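Let the Kids Hear the Reason
By Nazar Boiko

I have been going to college games at Pruvside for longer than I care to admit, and every December, right around the bowl games, the same argument starts up again in the stands and the parking lot. Should a coach have to say why a player is sitting out? My answer is yes, mostly, and I hope you'll bear with me while I get there.

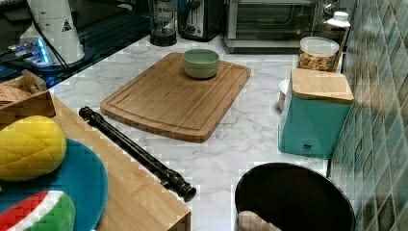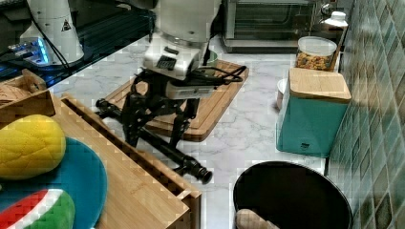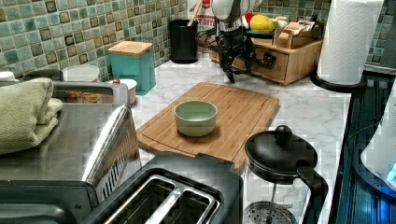 Zoriana Kravets wrote in to disagree after my last column touched on this: "A player is a student first. If my son missed curfew, I wouldn't want 110 strangers on a message board picking it apart over breakfast." I've read her note several times, and I think she has a point about the message boards, which can be a mean place in a slow week.

But consider what the silence did at Flullovano this fall. Two starters were held out of the opener for what the school called a violation of team standards, and that was the whole statement. By halftime I had heard 3 different stories about what they'd done, each worse than the one before, and one of them would have been a matter for the police. The truth came out weeks later. They had skipped study hall! Those young men walked around campus for most of a season with people whispering about something they never did, and I can't see how that protected them.

I'm not asking for every detail. Medical matters and family trouble ought to stay private, and so should anything the courts are still working through. A plain category would do - academics, missed practice, conduct - along with the number of games, given out before kickoff and applied the same way to the star tailback and the fellow who only plays on kickoffs. Prasel has done it this way for a while now, and as far as I can tell the sky over that stadium is where it always was.

There is also the matter of fairness inside the locker room. When the rule is vague, the punishment tends to shrink as the opponent gets tougher, and the players notice that long before we do. I sat through all 90 minutes of a booster lunch last year waiting for somebody to ask the coach about it, and the closest we got was a question about the new turf.

So I'll keep asking, and Mrs. Kravets is welcome to keep writing back. I'll be in my usual seat on the visitors' side, where the sun is better.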